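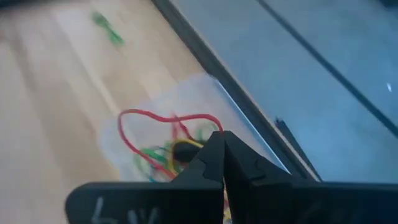
Drellgate: cell notes and data card

Drellgate is our two-arm tabletop cell, and this is the file to read before you touch it. It covers how the cell is put together, how we look after it and what is in the rubber band recordings that come with it. If you only want to load the data, skip to the data section, but do come back for the rest, because the hardware is the fun bit!

The name comes from the rig; the task set is called Goodwin, and Flustow is the small logging program that ties the cameras and arms together. All three live in this repository, in folders of the same names.

What the cell is

Two black arms face each other across a wooden tabletop, held in a frame of black aluminium extrusion. Everything bolts to the rails, so you can slide a base along, nip it up again and be back at work before the kettle boils (I have timed this, and I'm very pleased with it). Each arm has a two-finger gripper. There is a view from over the table and a close one at the gripper, and Flustow saves them side by side.

The working material is rubber bands in lots of colours. I love them. They roll, twist into figure eights, cling to each other and hide under one another, and no two layouts are ever quite alike. In the full layout the clear container stands at the back of the table and the loose bands are spread over the wood between the arms.

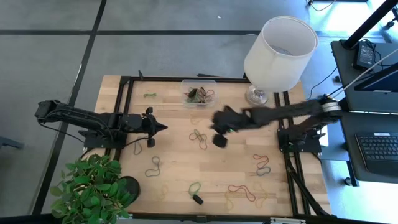

Setting up from cold

1. Check that every base bolt is tight before you switch anything on. Push each arm gently at the shoulder. If the base rocks, stop and sort it.

2. Run your hand along the cables from each arm. They should hang with some slack and never cross the path of the elbow.

3. Power up the left arm, wait for Flustow to list all its joints, then do the right. Starting both together sometimes loses a joint from the list. We haven't found out why. Suggestions very welcome!

4. Home both arms with the grippers open, then close them slowly. If the tips meet unevenly, see "Fingers" further down.

5. Run warmup.sh. It takes each arm through 30 slow moves and writes a line to the log for every joint. Anything marked HIGH needs a look before you record.

6. Take one test recording and play it back. Please do watch it to the end.

Resting pose and clear-down

Bring both arms back to hover over the wood with the grippers open, pick up the loose bands and put the container back in its spot near the lamp. Then shut down the right arm first. 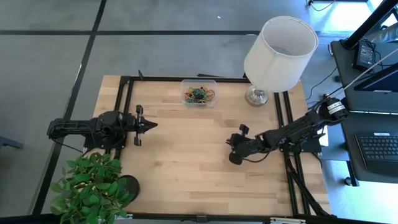 Upkeep

Fingers. Wipe the tips after every 100 recordings. Bands leave a faint film and the grip goes slippery long before you notice it by eye. If the tips meet unevenly, slacken the two small screws behind the finger, close the gripper on a strip of card, and tighten again. Run the homing step twice afterwards.

Joints. Every 200 recordings, check the bracket screws from shoulder to wrist. The elbow screws work loose first on both arms. Zinard, our older cell, did just the same, so I suspect the brackets.

Cables. Look for shiny patches on the outer skin, which mean rubbing. Move the clip, then replace the cable if the patch is still growing a week later.

Wood. A dry cloth only. Polish makes the bands skate about like mad.

The data

Goodwin v2 has 11 layouts, each in its own folder with a notes.txt. Joint positions and gripper openings are stored with every picture, and failed grabs are kept and tagged "miss". Please don't filter them out before you have looked at a few, they are wonderfully useful.

Known problems

The gripper view blurs when the wrist moves quickly. Recordings from January were made before the right base was moved and need the old calibration file, calib_jan.

Contact

Roxana Matei looks after the cell and these notes. Open an issue with the log attached, and say which arm it was.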